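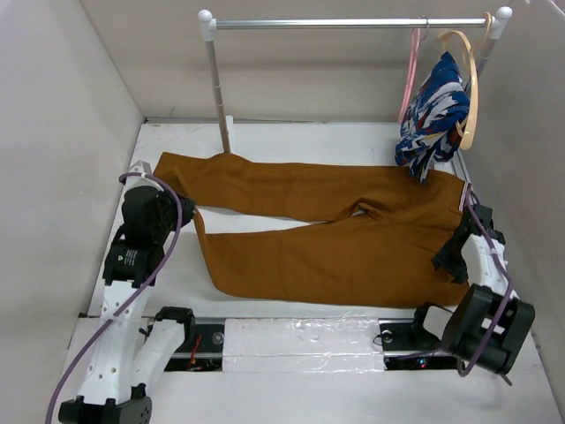 Pants and Other Laundry: Spring Sorting at Broltholm

Gallery by Ratih Ngau
Posted 23 Apr 2023

The spring sort at Broltholm started in March and finished this week. Winter clothes came off the rack, everything was checked for wear, and the pieces worth keeping were folded or hung again. Pants took the most time, as they did last year. Shirts can be done on a hanger, but pants have to be laid out flat before anyone can tell what shape they are in.

The notes below follow the order of the work, from the first pile to the last shelf. Click any thumbnail for the larger version.

Caramel brown pants
A solid, warm brown, laid out sideways on the white surface. Both legs get straightened before the fold, and the small creases near the crotch are smoothed out toward the hip.

The first pile
Everything that came off the rack on the first morning, before it was split by type. Sweaters went to one side and were left for later.

Pants, sorted by weight
Heavy cotton on the left, lighter pairs on the right. The heavy ones are stacked lower because they flatten whatever is under them.

Checking hems
Two pairs had loose thread at the cuff. Both were pinned and put in the mending bag.

Checking waistbands
Buttons, belt loops and the inside seam. One pair from the Trindade box was missing its button – a spare was sewn on the same afternoon.

Pockets
All pockets are turned out before folding. This year they gave up a bus ticket, three hair ties and a folded grocery list.

Leg over leg
The basic fold. One leg is laid on top of the other with the seams matched, and the crotch point is tucked in so the long edge is straight.

In thirds
Hem to knee, then over again to the waist. This makes a block that stands on its edge in a drawer. Soft fabrics may need a second try.

Over the bar
Dress pants are hung by the cuffs or draped over a hanger bar. We used the Stuvov hangers, which have a wider bar and leave less of a line across the knee.

The metal rack
It stays behind the work surface for the whole sort. Hanging pieces go straight onto it and do not get set down a second time.

Shirts, collars up
Twenty-three shirts in all, counted for the storage list. The top button is closed on each one so the collar keeps its shape.

A shirt that went back to the wash
There was a mark on the left sleeve that did not show until the shirt was under the light. It came out with plain soap.

Sweaters
Folded flat and never hung. The thick gray one takes up as much shelf as two others, so it gets the top spot.

The mending bag
By the second week it held 10 pieces. Most needed a few stitches. One jacket lining was too far gone and was cut up for patches.

Labels
Each storage box has a card on the short side with the type of clothing and the size. Last year the cards were on the lids and could not be read once the boxes were stacked.

The Nullport boxes
Seven of these, bought to replace the old cardboard ones. They are a little shallow for sweaters but a good depth for pants folded in thirds.

Giveaway stack
Clean, wearable and no longer needed. The stack was bagged and dropped off the same day – it tends to creep back onto the shelves if it sits.

Socks
Paired by hand at the end of the day. There were four left over, and they are in the rag drawer now.

Top shelf
Winter coats in their covers, with the heavy scarves rolled between them. These will stay put until the fall.

Middle shelf
Pants and jeans, standing on edge with the fold facing out. Brown and tan pairs are together on the left, then blue, then black.

Bottom shelf
Shorts and summer shirts, moved down from the top where they spent the winter. The stepladder is back in the hall closet.

Mending left to do
Two hems, one zipper and the elbow of a green cardigan. Ratih has the cardigan and is looking for matching yarn in a medium weight. If you have some, leave it in the basket by the door.

Filed under: Clothing, Folding, Storage
1,589 views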